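Subject: Re: [counter-storage] Plate spacing and rack placement on a short counter
Date: 9/8/25
List: counter-storage

On the question of rack placement, an earlier message in this thread said:

> I have one run of counter to the left of the sink and everything has to
> stand on it: toaster, drying rack, a second rack for plates in daily use,
> mugs. The wall cabinet is out of reach for one person in the house, so
> putting the plates back up there is not an option. Currently the plates
> lie flat in a pile and the bottom one never gets used. Do I need two
> racks, or can the drying rack serve for both? Also, does a paper mat
> hold up under all this, or should I go to silicone?

Two racks. I had it the other way until December and would not go back. A drying rack used for storage is always full when there is something to drain, and plates then end up flat on the counter anyway.

My layout, left to right: toaster, drying rack, plate stand. The mug tree goes in front of the drying rack. The brown paper mat runs under all of it. 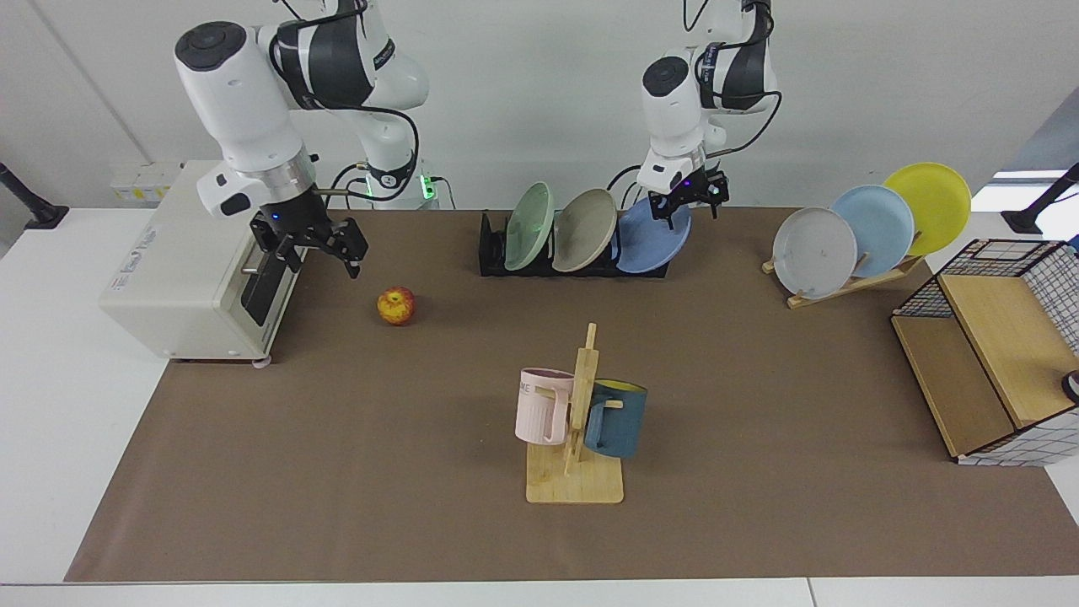 Drying rack and plate stand on the paper mat, mug tree in front.

Notes on the parts.

Drying rack. Black, the small Karnness. Slot pitch is wide enough that plates tilt a few degrees to one side. This is harmless for draining but it means the last plate needs more clearance than the first. Leave a hand's width on the side they lean toward. If you put the rack tight against the stand you will chip a rim sooner or later.

Plate stand. Light wood, slanted supports, from Girent. It takes three of my plates leaning back, staggered, so that each rim shows past the one in front of it. That matters more than capacity. With the plates flat you have to lift the pile to get the lower ones, and with the stand you pull the one you want. I keep the gray one at the front, then the light blue, then the yellow. The yellow is the one least used. Plates over 265 mm make the stand back-heavy. At that size use a stand with a longer foot.

Clear height. Measure from the mat to the underside of the cabinet, then subtract the height of the plate as it leans, including the lift of the slats. I want at least 190 mm left over for the hand. People tend to check that the plate fits and forget that it has to come up before it comes out.

Mug tree. Wood, flat base, short pegs. The Varine is the one I have. Short pegs are fine for ordinary handles but a thick handle rides near the tip and will walk off if the tree is bumped. Load opposite sides first. Two mugs on the same side and none on the other is enough to make a light tree unsteady.

Toaster. Mine is at the far left end, away from the drying rack. I keep 200 mm between it and anything that drips. Pull it forward before use if you have boxes stored against the wall behind it, as I do.

Mat. Paper is adequate if the drying rack has its own tray. Without a tray it will cockle under the feet and the rack will rock. I replace mine when the surface starts to lift. Silicone is easier to wipe, but stand feet tend to grab on it and you end up dragging the whole mat when you want to move one item.

For unloading, I clear a spot behind the mug tree and lay one plate flat there as a landing place. Fruit, lids and other loose items go on it while the racks are being dealt with.

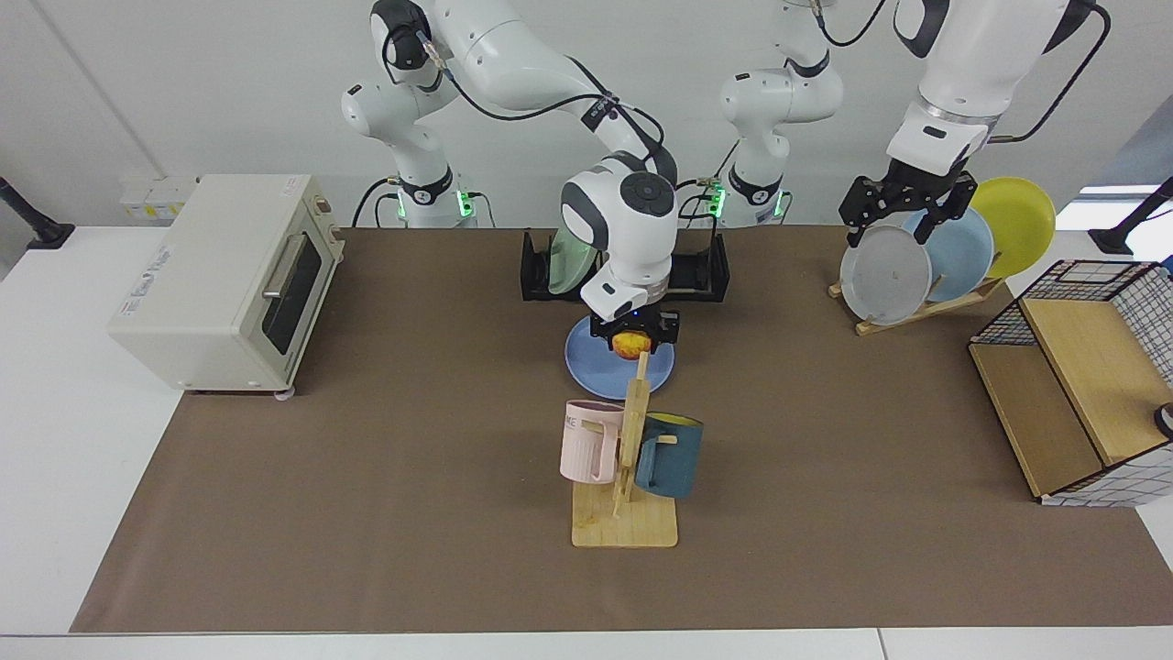

Doesn't the flat plate defeat the purpose? asked an off-list reply to my draft of this. The point made was that a landing place on a short counter becomes permanent, and that a bowl at the end of the run would do the same job. I think that is fair for anyone who leaves things out overnight. In my case the plate goes back in a rack when I finish, and a bowl would take up room all day.

The same reply preferred the Brandão rack, which has removable dividers. I have not used it. With dividers out it would accept bowls, and mine does not take bowls well.

One dimension for the original poster: measure the depth of your counter at the wall, behind any splash lip. Mine is 489 mm usable. Below that I would turn the plate stand sideways and give up the staggered view before moving the mug tree closer to the edge.

If you post your own width and depth I can check the arrangement against it.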